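# Clindon Tyre Wear Records

Tread and pressure records for gravel bicycle tyres, kept by the Clindon test group. Released Oct 27, 2022.

## Contents

The set holds 127 rides on the Brarkville loop, recorded on 4 bicycles. Each ride has one row in `rides.csv`, with tyre model, starting pressure, finishing pressure and tread depth at the centre and shoulder. Punctures are listed separately in `punctures.csv` and are matched by ride number.

Tread depth is given in millimetres. A blank cell means that no reading was taken - it does not mean zero.

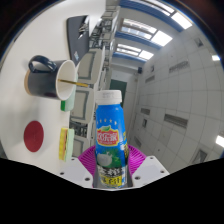
Blue drink bottle with a white screw cap, both pictures.

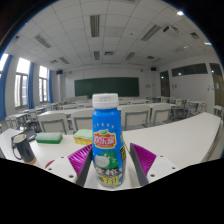
## Known limits

Rides 2 and 7 were made with the Avex floor pump, whose gauge was later found to read high. The pressures have been left as written down and are marked `check` in the notes column. Front and rear tyres were swapped on one bicycle in December, and wear figures for that pair should not be compared across the change.

Riders' weights are not included.

## Use and contact

The records may be copied and reused, provided that the Clindon test group is named. Corrections should be sent to Keabetswe Ngcobo, with the ride number in the subject line. Hajnalka Simon maintains the column definitions in `fields.md`.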